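3.2 Collecting Demonstrations by Remote Control 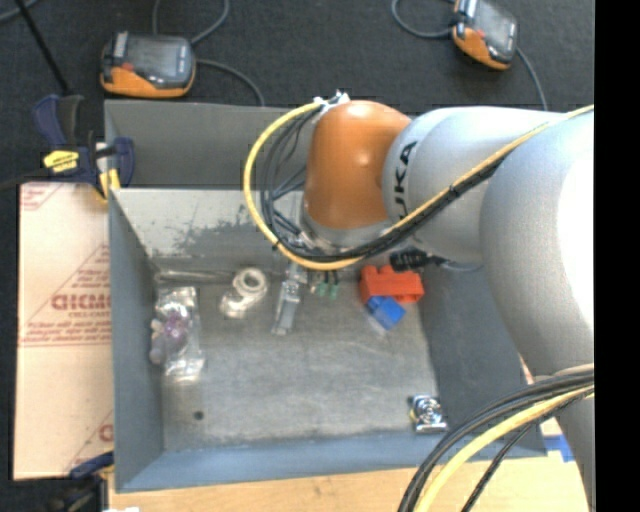
Figure 4. The picking cell at the Grarkville site.

All demonstrations were recorded by remote control with the operator standing beside the cell. Three people served as operators: Afroza Fakir, Mohit Bansal and Mayu Yagi. Fakir had used an industrial arm before this study; the other two had not. Each operator moved the arm through a hand-held controller whose motion was scaled down before it was sent to the arm, so that a large movement of the wrist gave a small movement at the fingertip. Orientation was not scaled. The task in every case was to take one named object out of a shared bin. We chose objects that a depth sensor handles poorly, and the set in Figure 4 is typical: a crinkled transparent bag lies over part of a purple lobed object at the left wall, and a small shiny metallic piece sits in the front right corner, where the sloping walls leave little room for a finger. The bin is held by bar clamps, and its position was measured again at the start of each session.

An operator began an episode by pressing the foot switch and ended it by pressing the switch a second time. We logged joint angles, gripper width, the controller pose and the estimated force at the flange, together with the image from a fixed camera. The operator was free to stop and retry within an episode. Retries were kept in the data, and the time at which each one began was marked afterward by a second person. We did not trim pauses. In an earlier study at Stultlow the pauses had been removed, and the policy trained on that data tended to close the gripper too soon.

In total we recorded 537 episodes. Of these, 400 were used for training. The remainder were either held out for testing or dropped when the logged force and the camera image could not be aligned. Dropped episodes were not repeated, except for those lost one Saturday when the logging computer ran out of disk space.

3.3 Comparison with Hand Guiding

We also collected 167 episodes by hand guiding, in which the operator holds the arm near the wrist and moves it directly. The same objects and the same bin were used. Hand guiding was quicker to learn, and both new operators preferred it on the first day. It had two drawbacks for this task. The operator's forearm often blocked the fixed camera at the moment of contact, and the force reading at the flange included the push of the operator's hand, which we could not separate from contact with the bin.

Cable routing mattered more than we expected in both conditions. The supply and signal cables run along the outside of the last links and loop beneath the wrist joint. When an operator turned the wrist far in one direction, the loop tightened and the arm resisted. Operators learned to avoid these poses, and their habit shows in the data as a gap in the range of wrist angles. We limited the wrist in software to the same range at test time.

Operators differed mainly in how they approached objects near a wall. Bansal came straight down and then slid the finger along the floor of the bin. Yagi tilted the gripper first and entered at an angle. We did not ask them to agree on a method. Section 4.1 reports results for policies trained on each operator's episodes alone and on the pooled set.

Labels for the retries were checked by Savita Maurya, using the Brirkico annotation tool. She changed the start time in 7 episodes, all of them involving clear or wrapped items, for which the first touch was hard to find in the video and had to be read from the force log.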